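How to Refinish a White Tabletop

Posted 2019-06-17 by Karabo Hendricks

A white painted or lacquered tabletop looks good for a year or two and then starts to show gray marks, cup rings and dull patches. You can bring it back over a weekend without stripping it to bare wood. These are the steps I use on flat tops up to the size of a dining table.

What you need

Dish soap and a bucket
Sandpaper in 220 and 320 grit
A sanding block
Painter's tape
Tack cloth
Bonding primer
White enamel, satin or matte
A 4-inch foam roller and a tray
Water-based clear coat

I used Kazmi primer and Zitov enamel on my last table. Any bonding primer will do if the can says it sticks to glossy surfaces. Check that the enamel and the clear coat are both water-based before you pay for them.

Step 1: Clean the top

Wash the whole surface with warm water and a little dish soap. Go over it again with plain water. Grease and furniture polish are the main causes of paint that peels later, so change the water when it turns cloudy. Let the top dry overnight.

Step 2: Tape the edges

If the table has a wood edge you want to keep, run tape along it and press it down hard with a plastic card. Cheap tape lets paint bleed under. Buy the kind meant for delicate surfaces if the edge has a finish on it already.

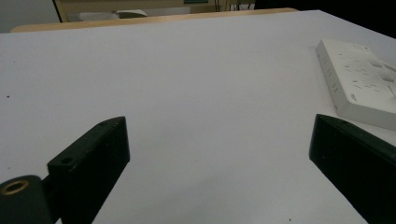
Step 3: Sand

Start with 220 grit on the block. You are only dulling the old finish, and you can stop when the shine is gone. Keep the block flat and use long strokes in one direction. Extra time spent on one stain will leave a dip that shows under the new paint.

Fill any chips with wood filler, let it harden, and sand it level. Vacuum the top, then wipe it with the tack cloth.

Step 4: Prime

Roll on one thin coat. It will look patchy and that is fine. Dark stains may need a second coat. When the primer is dry, sand it lightly with 320 grit and wipe it down again.

Step 5: Paint

Put on 2 coats of enamel, thin ones. Load the roller, roll most of it off in the tray, and work from one end of the table to the other without going back over paint that has begun to set. Wait the full time on the can between coats — longer if the room is damp.

Pull the tape while the last coat is still a little soft. Pull it back on itself at a low angle. If the paint starts to lift, score the line with a sharp knife first.

Step 6: Clear coat

Once the paint is hard, add two or three coats of clear. Oil-based clear turns yellow over white, and I would not use it on this job.

You can set light things on the table after a day. Leave hot dishes and heavy lamps off it for a month, and wipe up coffee and mustard right away.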